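Manipulation and grasping > Data and training
Thread: 1000 demos of mixed clutter - does anyone see the benefit?

oddbracket
Posted in April, 21:40

I've been helping with a two-arm set-up at Ronier and we are deep into collecting demonstrations of picking things out of boxes of mixed rubbish. The plan came down as a round number: 1000 episodes, then train, then see. I asked why 1000 and was told that the Prorside people used 1000. I asked what the Prorside people were picking up and it went a bit quiet.

So I'm asking here. We fill a carton, someone drives both arms, one item comes out, and it gets saved as an episode. Soft plastic, hard plastic, bottles, tape, bits of packing. Every so often the pile gets stirred.
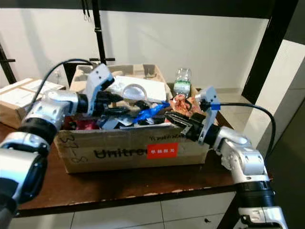 My trouble with it is that a stirred pile isn't a new pile. The bottle that was at the back is still the bottle, and by the fourth go the driver knows exactly how it wants to be held. We are recording someone getting good at one box. The loss curve will look lovely and then somebody will tip in a bag of odds and ends from another room and it'll fall to bits.

Has anyone got a number they trust, and a reason for it?

ketteringstoat
22:05

Depends what the 1000 is made of. 1000 episodes over 30 fills of the box is a different animal from 1000 over 200 fills. Which are you doing?

oddbracket
22:11

Closer to the first. It's 30 fills as it stands.

ketteringstoat
22:19

Then I'd say you have 30 of something and a lot of copies. Sorry.

flatpackgus
22:48

Bit harsh. The copies aren't worthless. In a heap, every pick changes what's left, so episode twelve from a given fill doesn't start where episode eleven did. You get different overlaps, different things pinned underneath, different ways in for the fingers. We did it this way on Eketura and the grasps on half-buried stuff were better than I had any right to expect.

I do agree about drivers learning the box. What we ended up doing:

1. Swap drivers in the middle of a fill. The second one hasn't learnt where the awkward bits are, so you get some hesitation and a few corrections.

2. Keep the fumbles. If the fingers close on nothing and the driver goes back for another go, save it whole. We threw ours out for weeks and ended up with a policy that had no idea what to do after a miss.

3. Let both arms go in. People tend to park one and work with the other, and then you've paid for two arms and recorded one. Even when the second arm is only hovering it should be somewhere it could help from.

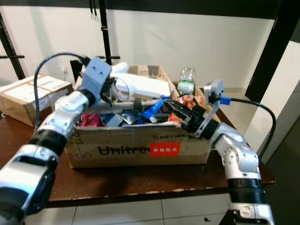
4. Write down the fill, not only the episode. A fill number against every recording means you can hold out whole fills for testing. If you split by episode, you are marking your own homework.

5. Leave the lights alone on some days and mess with them on others. Ours was all shot in the afternoon and it showed.

oddbracket
23:02

Number 4 is the one that worries me. I've just looked and our split is by episode.

ketteringstoat
23:04

There you are then. Whatever score you've been shown so far, I wouldn't put much weight on it.

marlpit
07:15

Morning all. I'd go further than the fill number and ask what the wrist cameras are giving you. On the Eichhorn rig (ours, home-built, don't go looking for it in a catalogue) the head view was fine and the wrist views were what the model leant on. When we covered the wrist cameras in testing, it could barely find the heap. When we covered the head camera, it carried on nearly as before.

Now, some of you will say good, close views are where the grasp happens. I say have a proper look at what's in them. A wrist view of clutter is one big thing in the middle, a lot of dark plastic round it, and then furniture. Table grain, chairs, a bit of wall. If your furniture never moves, the model can use it to work out where the hand is and hardly bother with the objects. I'm not saying yours does that. I'm saying you won't know from a test done at the same table. 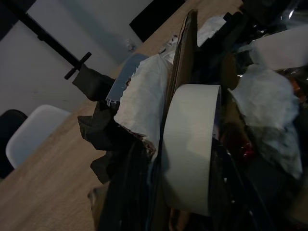

pigeonloft
07:52

I've heard this furniture theory for years and have never seen anyone show it properly. We moved an arm to a new bench with nothing retrained and it dropped a little, then we put the old wallpaper of junk back behind it and it was no better. So what did it drop for? The height of the bench, as far as we could tell. Two fingers' difference.

marlpit
08:10

So it was leaning on the table. You've just picked a different bit of table to blame.

pigeonloft
08:14

Height is something it ought to care about! A chair isn't. Those are two separate complaints and lumping them together is how people end up buying green cloth.

flatpackgus
08:31

Can we leave the green cloth out of it, I've still got a roll.

oddbracket
12:20

Right, been through all this over lunch and had a word at Ronier. I put the fill split to them and, fair play, they reran it with whole fills held out. The success rate they'd been quoting dropped by 11 points. Nobody was delighted. It's still working more often than not, which I hadn't expected, so I'll take back the "fall to bits" for now.

What I won't take back is that the round number was guesswork. I've asked for fewer episodes per fill and a lot more fills, with shallow trays as well as deep cartons, and more than one table. The answer was that a change of container slows collection down. Of course it does. The slow part is the part I'd want to pay for.

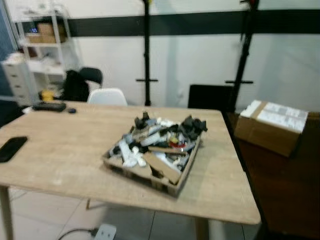 The other thing I've asked for is a test set that the drivers never touch. Stuff brought in by someone outside the team, tipped out once, run once, and put away. I got a "we'll see" on that one. I suspect the worry is that it might give a bad number, and I'd like to have the bad number before we've recorded the rest of the 1000.

ketteringstoat
12:41

How many have you got now?

oddbracket
12:44

Roughly half.

ketteringstoat
12:50

Stop there and train on it. Then train on half of that, picked by fill. If the two come out the same on held-out fills, the second half of your 1000 wants spending on something else.

pigeonloft
13:06

Agree with that, and I don't agree with much on here. Change the bench height while you're at it.

marlpit
13:09

And move a chair.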